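Hurov Table Notes

Home | Essays | Kitchen | Letters | Search

Last updated: March

Clear your own tray, and do it properly 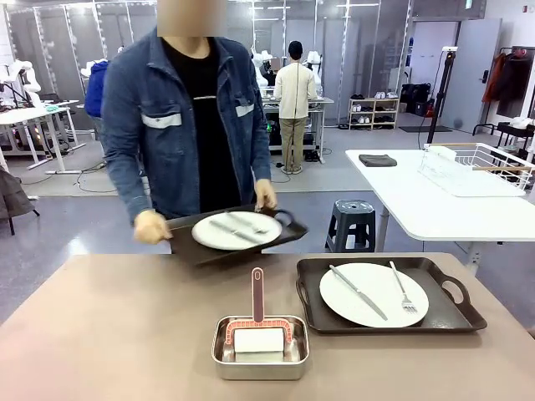

By Donnie Kinnear | Essays | 8 minute read

I have eaten lunch off a tray for most of my working life. School, college, a hospital, two offices and now the shared kitchen at Edanska, where 30 of us use the same tables between noon and two. I have strong views on what should happen to a tray when the eating is done, and I would like to set them down in one place so that I can stop repeating them to people who are trying to get back to work.

My view is that the person who ate the meal should clear it, and that clearing it means all of it. Carry the tray over, put the knife and fork where they go, scrape the plate, wash it or rack it, and wipe the tray. A tray left on the end of a counter with a plate on top has been moved. It hasn't been cleared.

Most people agree with this when you put it to them. Then you look at the counter at ten past one.

The tray is a very good object and I think part of the trouble is how good it is. A round white plate, a knife and a fork sit on a dark brown tray and the whole meal becomes one thing you can pick up. You don't have to think about the pieces. That is what you want on the way to the table. On the way back it works against you, for the same reason. You put down one thing, your hands are free, and it feels as if the job is finished. I have done it myself on days when I was late for something.

Na-rae Ryu, who shares the kitchen with us and cooks better than any of us, thinks I am wrong about the whole business. She grew up with a canteen where you passed your tray through a hatch and a member of staff dealt with it, and she says this was quicker, cleaner and kinder to the plates. She has a point about the plates. People who wash one plate a day are not as careful as someone who washes hundreds. But we don't have a hatch or a member of staff. What we have is whoever comes in next and needs the space, and that person ends up doing the work of the hatch without being paid for it.

I also don't accept that it is quicker. I timed myself, which I admit is the sort of thing I do. Scraping, washing and racking one plate with one knife and one fork, and wiping down one tray, took me 2 minutes at an easy pace. Everyone in that kitchen has 2 minutes. They spend longer than that looking for a mug.

There is the question of how the cutlery should be left. I was taught to lay the knife and fork side by side across the plate when I had finished, and I still do. Others cross them, or leave the knife on one side and the fork on the other, pointing wherever they happened to land. As a matter of manners I don't care any more. Soon-im Ahn once told me that where she learned to set a table the spoon mattered a good deal more than the fork did, and after that I found it hard to be stern about angles.

As a matter of carrying, I do care. A knife laid across a flat plate will slide if the tray tips even a little, and trays do tip, because people turn corners and open doors with an elbow. It slides more easily with the handle hanging over the rim. Put the blade and the tines well in on the plate with the handles resting steady, or take both off and lay them flat on the tray beside it. I prefer the second. It looks less tidy and I have never dropped a knife doing it.

Hold the tray with both hands, too. This sounds too obvious to print. The handles are at both ends and that is what they are for. Still, at the busy time you will see people with a tray balanced on one forearm and a phone in the other hand, going sideways through a door.

Now the sponge, which is where I expect to lose some of you.

I believe the sponge should live at the table. I don't mean every table in every house. I mean a shared table, used by a lot of people in a short time. Keep a clean sponge there in a small steel container, with a handle on it so that people are willing to touch it, and the table gets wiped. Keep it under the sink at the other end of the room and the table does not get wiped. I have watched both arrangements and I have no doubt about the result.

The objection is that a sponge on a table where people eat is unpleasant. Mi-kyung Noh put this to me quite firmly, and I understand it. A wet, grey sponge sitting in a puddle is unpleasant anywhere. My answer is that a sponge kept in the open gets looked at, and so it gets changed. The one under the sink at my last office was changed, as far as I could find out, when the building was sold.

The container should be steel and it should have rounded corners. Square corners collect a brown paste that you need a toothpick to get out. Steel can be scalded, it doesn't hold a smell, and if it gets knocked on the floor it makes a noise and comes to no harm. A rolled rim is nicer to the fingers than a cut one. I would not spend much on it. A lunch tin without its lid is fine.

As for the handle, buy a loud one. Pink, red, whatever the shop has. I used to think kitchen tools should be white or steel and keep quiet, and I was wrong. A pink handle standing up out of a tin can be seen from the door. It reminds you that there is a job to do, and it doesn't walk off, as the plain ones do, to somebody's desk or car. When we changed over to a bright one Geum-ok Heo said it looked like something from a child's bath. It did. It also stayed on the table.

I would say the opposite about trays. Get dark ones, all the same, with handles you can fit your whole hand through. Pale trays show each tea ring and people start picking through the stack for a good one. With dark brown they take the top one. Some will tell you that a dark tray hides dirt, and so it does, which is my reason for wiping it every time whether it looks as if it needs it or not. That way there is no decision to make.

Tables are harder. A pale beige top shows crumbs well and sauce even better, and I like that in a shared room. The smooth ones with a slight sheen wipe clean in one pass. The textured ones that were in fashion a while ago have a grain that fills up with flour and sugar, and after a year you are eating off a map. If you are choosing, run your palm over it. If your palm catches, so will the jam.

The order I would like people to follow goes like this. Cutlery off first and into the water. Plate scraped, then washed. Tray wiped on top, then underneath, then round the inside of the handles. Table last, wiped towards yourself so that the crumbs end up in your hand and not on the next person's chair. Rinse the sponge, squeeze it, and put it back in its tin with the handle up.

I know how this reads. There was a sign in the Baek building that ran to a full page and had pictures of sad plates on it, and all it did was make people feel got at. I wouldn't put up a sign. In my experience what changes a kitchen is seeing the person opposite you get up, pick up a tray and deal with it without making a speech. I have made the speech here instead, where you can stop reading.

One reader wrote after my last piece to say that all this could be avoided with paper plates. I worked out what that would mean for us and it came to 2,000 plates well before the year was half gone, and paper goes soft under gravy. I would sooner wash up.

If you run a shared kitchen and do it another way, I would like to hear about it, particularly if you have found a tray that stacks wet without sticking. Ours don't. You lift one and get three.

Contact the editor | Copyright Hurov Table Notes | Back to top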